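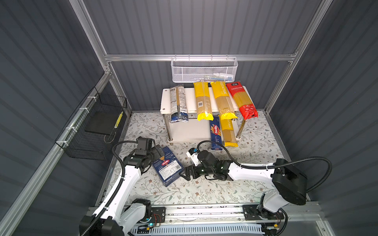 4. Enregistrer vos premières démonstrations

Bon, la cellule est montée, les deux bras répondent, on peut passer à la partie que je préfère ! Je prends ici la tâche « rayon pâtes », celle que j'utilise pour former tous les nouveaux chez Tririk : des paquets debout sur l'étagère à deux niveaux, une boîte couchée sur le tapis, et les deux bras qui vont la chercher.

4.1 Ouvrez Prilirico, créez un jeu d'exemples et donnez-lui un nom que vous comprendrez encore en juillet (le mien s'appelait « test2 », je l'ai cherché tout un vendredi).

4.2 Garnissez les deux planches de l'étagère. Mélangez les marques et les couleurs, et gardez au moins un paquet à fenêtre transparente : les reflets font partie de ce que le modèle doit apprendre.

4.3 Posez la boîte à saisir à plat sur le tapis, entre les deux pinces, un peu de travers. Changez l'angle à chaque essai.

4.4 Ramenez les bras en position de départ, puis appuyez sur Enregistrer. Attendez 2 secondes avant de bouger, sinon le début de l'épisode est tronqué.

4.5 Téléopérez la saisie sans vous presser. Si vous ratez la prise, reprenez-la dans le même épisode : j'aime bien garder ces rattrapages, ils servent énormément à l'entraînement.

4.6 Arrêtez, notez l'épisode (réussi, rattrapé, à jeter) et recommencez.

Remarque : visez 200 épisodes avant de lancer un premier entraînement. Notre jeu Kircombe en compte 2,002, mais on ne l'a pas fait en une semaine, rassurez-vous.

Remarque : tous les 3 épisodes, je permute des paquets entre la planche du haut et celle du bas. C'est un peu pénible, et ça change vraiment les résultats.

Attention : surveillez les câbles annelés qui partent des pinces. Ils font une grande boucle au-dessus des bras et peuvent accrocher l'étagère quand on recule trop vite.

Attention : ne passez jamais la main dans la cellule pour redresser une boîte tant que le pilote Shakya n'est pas en pause. Même pour une seconde, même si le bras a l'air immobile.

4.7 En fin de séance, exportez le jeu et rejouez quelques épisodes au hasard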